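Chapter 6
Deductibles and the Price of Small Claims

Most people shopping for homeowners insurance look at the premium first and the deductible second, if they look at it at all. Sellers know this. A policy with a low yearly price and a high deductible looks like a bargain on a comparison page, and the page seldom shows what happens after a burst pipe.

Take a household in Grudisville that picks a $3000 deductible to save $21 a month. A leak does $900 worth of damage to the kitchen floor. The policy pays nothing. The family has bought coverage for large losses only, whether or not they meant to.

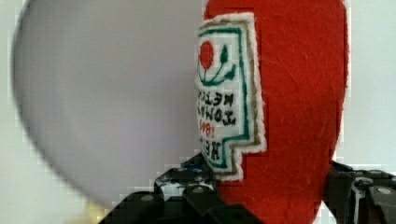 One reader of an earlier edition objected that this is how insurance ought to work, that small losses should come out of savings, and that people who file claims for every stained carpet push up the price for everyone else. Fair enough, if the savings exist. The advice is usually given without asking.

We should be just as wary of the low deductible. Plullum Mutual once promoted a plan under the line "97 percent of claims paid." Paid in full, or in part? Out of all losses, or only those that customers bothered to report? The brochure did not say.

This chapter works through both kinds of policy, using sample contracts from Plullum and Tultell. Keep a calculator handy, and read the exclusions before the totals.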